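Juketti: a collection of goodbyes

README, last changed November 10, 2024

What you've got

Juketti is my collection of quotations, proverbs and bits of old letters about saying goodbye. All sorts of goodbye – leaving a job, leaving a house, waving off a ship, getting off the phone when your aunt has one more thing to tell you. It started as a notebook I kept by the kettle and it grew (and grew!) until Mercy Mfinanga told me to type it up before I spilled something on it. I had already spilled something on it, so a few entries from the early pages are marked "smudged" and you should treat the wording with care.

There are 1,727 entries in this version. They're all in English, though plenty of them began life in another language, and where I know who did the translating I say so.

What's in the folder

goodbyes.csv has the whole collection, a row for each entry.
sources.csv has the books, newspapers, cards and people the entries came from.
doubtful.txt is where entries go when I've stopped believing in them.
stargate.py is the little checking script. Awuor Kombo wrote it and named it, and I wasn't consulted.

The columns

id: a number that never gets used again, even if the entry is thrown out. There are gaps. Please don't close them up, people have cited these.

text: the quotation itself, up to 400 characters. If it was longer I trimmed it and put three dots where the cut is.

said_by: the name as printed in the source. "Proverb" if it's a proverb, "Unknown" if I haven't a clue. I never write "Anonymous" unless the source did, and yes, I do think there's a difference.

source_id: matches up with sources.csv.

kind: proverb, letter, speech, song, gravestone, card or other. "Other" is mostly things painted on the backs of lorries, which Muthoni Rashidi copied down all through her trip across India and posted to me on the backs of receipts. They're some of my favourites. Quite a lot of them are rude.

mood: glad, sad, cross, funny or mixed. I did these myself, usually in the evening, and I was softer on some evenings than on others. Lise Fortin went through the "mixed" ones afterwards and moved a fair few into "cross".

checked: 0, 1 or 2. A 0 means I've only got it second hand. A 1 means I've seen it in print. A 2 means I've seen it in print and somebody else has too.

How the checking goes

I try to find the earliest printed copy I can lay my hands on. For the older letters that mostly means the Bermúdez reading room, where they'll fetch things from the basement if you ask before lunch. After that I compare the wording a line at a time, fix my copy, and write down the page. If the earliest copy has a spelling mistake in it, the mistake stays. Eyerusalem Tamiru does the second look, and she's much pickier than I am about commas, bless her.

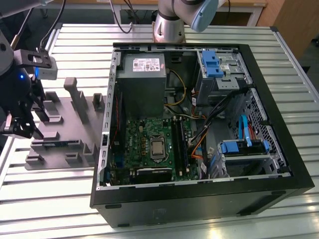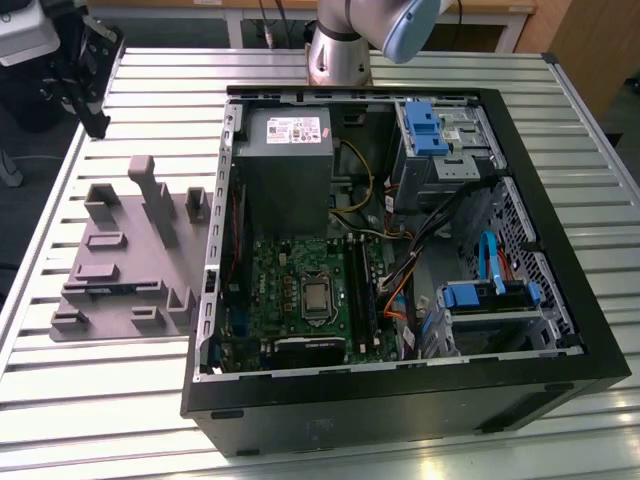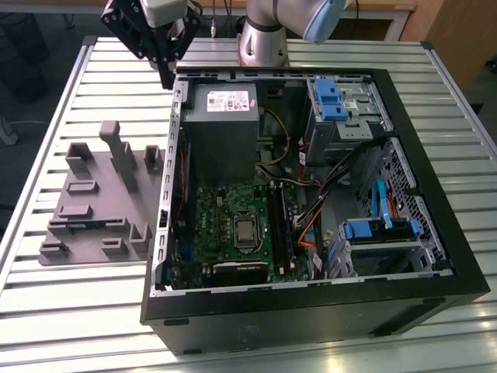
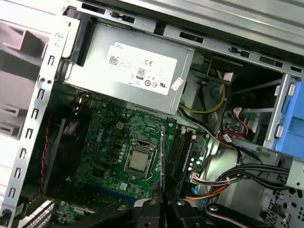 Attribution is the messy bit of any quotation collection, and farewells are worse than most. People love a last line, so a good one gets handed from one famous mouth to another until half a dozen people are supposed to have died saying it. When I first tried to sort mine out I drew lines on paper from each saying to everybody it had been pinned on, and the result was as crammed as the inside of that computer tower, with lines looping down into the middle like the yellow wires in the first picture. I gave up on the drawing. Now each saying gets one row, the earliest name I can find goes in said_by, and all the later claims go in the notes column with a semicolon between them. It's dull to look at but you can search it. If two names turn up in the same year I put both in and leave it at that – I'm not going to pick a winner on a hunch.

Proverbs are a bit different. I don't label a proverb by country unless the source is from that country, or the person who gave it to me grew up hearing it. A lot of "old proverbs" on greetings cards look suspiciously young to me. If the card is the only source, then kind is "card" and that's how it stays until somebody shows me better.

Things that are wrong with it

Gravestones are nearly all from churchyards I can walk to or reach on the bus, so don't go drawing big conclusions about how people everywhere say goodbye to their dead.

There's far too much from letters home and not nearly enough from the people who were getting the letters. I'd love more replies.

The mood column is one person's opinion with another person's corrections on top. Fine for browsing, a bit thin for counting.

I keep finding near-twins, where the same saying has come in by two routes with "farewell" in one and "goodbye" in the other. I leave both in if the sources are different. Stargate flags them when it runs but it won't delete anything.

Song lines are kept very short, and only from songs old enough that I don't need to worry. Please don't send me modern lyrics, however lovely they are.

Using it

Help yourself. Print them in a leaving card, read one out at a retirement do, put them in a school assembly. If you use a lot of them in one place then a mention of Juketti would be nice, with the entry ids so that people can look up where each one came from. Do have a look at the checked column first, though. I've had an entry marked 0 read back to me at a funeral as solid fact, and I didn't like to say.

Sending me things

Yes please! I need the exact words, where you found them, and the page number if there is one. If your gran said it, tell me she said it and roughly when, and I'll put it down under her name if you're both happy with that. Corrections are just as welcome as new ones. I go through the pile most weekends, apart from April when I'm no use to anyone.

Entries I turn down aren't always bad ones. Sometimes they're about death in general, or about moving on, with no actual goodbye in them. Mercy thinks I'm too strict on this and keeps a rival list.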